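4. Slowing a tune down and looping the hard bit

Right, this is the part of Skilora I use every single day, so bear with me if I get a bit keen. I learned the whole of "Caltdale" this way (it's a fast waltz, 235 on the metronome, and my left hand still hasn't forgiven me).

1. Open your tune and wait for the tab to line up with the recording. The cursor goes green when it's ready.

2. Drag across the bars you want. Keep it short – 2 bars is plenty to begin with.

3. Press L to loop them.

4. Pull the speed slider down until you can play every note cleanly, then go lower still!

5. After 3 clean passes, nudge the speed up one notch.

Note: the loop always snaps to a full bar, so pick-up notes get left behind. Start your selection a bar early if the phrase has one.

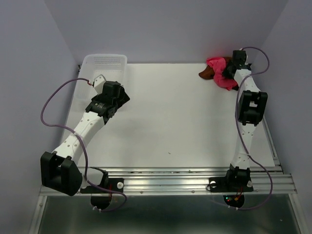
Ilse Lenz wrote in to say that she turns the count-in off for step 3, as it throws her out when the loop comes round again, and that she taps her foot through the gap instead. I tried it and I'm converted. The switch is in the Playback menu, under Metronome.

Caution: changing the tuning wipes your saved loops. I lost 17 of them one evening in March and sulked for ages. Save a copy of the tune first (File, then Save as), and then retune the copy.

6. When you're happy, press L again to let the tune run on.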